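**Ticket 3000 — Isten cell, right arm misses its grasp on drinkware**
Opened by: Quyên Lò
Assigned: Hưng Hồ
Opened: 9/16/18
Status: see bottom, it's complicated

**Quyên, opening note**

Right arm keeps closing next to things instead of on them. Left arm is fine, or fine by the standards of this cell. Taught positions haven't been touched. I ran the cup routine 24 times before lunch and stopped when I started taking it personally. No faults in the log. The software believes it is doing wonderful work.

Please look before the Kumivgate people come back for their cell, as they have the other half of the spare parts.

**Hưng**

Did you power cycle it?

**Quyên**

Yes. Also the controller, the network switch and, by accident, the label printer.

**Hưng**

OK, on site now. Cleared the front of the table and set the platform up the way the routine wants it, measuring cup at the back. Both arms parked either side of it. Lights on the right wrist are green, so as far as the arm is concerned we can all go home. 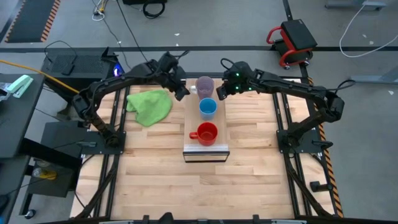 *Start position, both arms at the back on either side of the purple measuring cup. Blue cup and red mug still waiting their turn.*

Checks so far:

- Mounting plates, both sides: bolts tight. Somebody has been at the right one with a paint pen, and the marks still line up.
- Platform: doesn't rock. Pushed on all the corners like a man buying a mattress.
- Right arm cable: plenty of slack through the full reach. I moved the arm by hand with the power off and nothing pulled.
- Home position: repeats fine. Ran it 10 times against a pencil mark and couldn't see a difference.

So the arm goes where it's told. I'd like to know who's telling it.

**Quyên**

You are. Your initials are on the last config.

**Hưng**

Those initials could belong to anyone.

Next test was a plain disposable cup, slow approach, wrist camera on. I picked it because I've replaced enough mugs out of my own pocket.
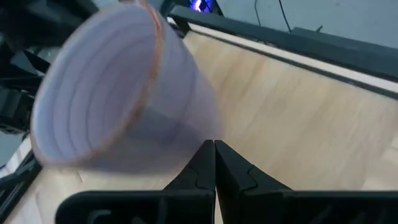
I then pulled the tool settings for both arms and put them side by side. The left arm has the offset for the current fingers. The right arm still has the offset for the old Thammasiri set, the long ones we took off in December. Every move is worked out for a fingertip that now lives in a drawer.

That would also explain why home looked good. Home is stored as joint angles and doesn't care what's bolted on the end. Should have thought of that before I sharpened the pencil.

**Quyên**

I thought the changeover script copied the offset to both arms?

**Hưng**

It does if both arms are switched on when you run it. If one is off it skips it, prints one line in gray text and exits happy. The script came over from the Tullow line and has the manners of something written in 1996.

What I did:

1. Backed up the right arm's settings. The file has "wrong" in the name, so please don't load it.
2. Measured the new offset with the pointed gauge, same spot from four directions, then did it over after I bumped the table.
3. Entered it, saved, restarted the controller, checked the value was still there. It wasn't. You have to press save on both pages.
4. Pressed save on both pages.
5. Slow approach again at a quarter speed. Fingers now come down where the screen says they should.

Haven't run it at full speed. I'd like a second person near the stop button for that, and you're in a meeting.

**Quyên**

Out of the meeting. Ran the blue cup and the red mug at half speed, both picked and put back. Measuring cup picked, but the handle ended up turned, so the next pick was ugly. Separate problem? Happy to open another ticket. Thrilled, even.

**Hưng**

Separate. That one's grip width, I think — the handle side wants a wider opening. Open it and put my initials on it, everyone else does.

Still to do on this one:

- [x] Right arm tool offset
- [x] Half speed run
- [ ] Full speed run, two people
- [ ] Make the script stop with an error if an arm is off
- [ ] Label the drawer with the old fingers

Status: **waiting on full speed run**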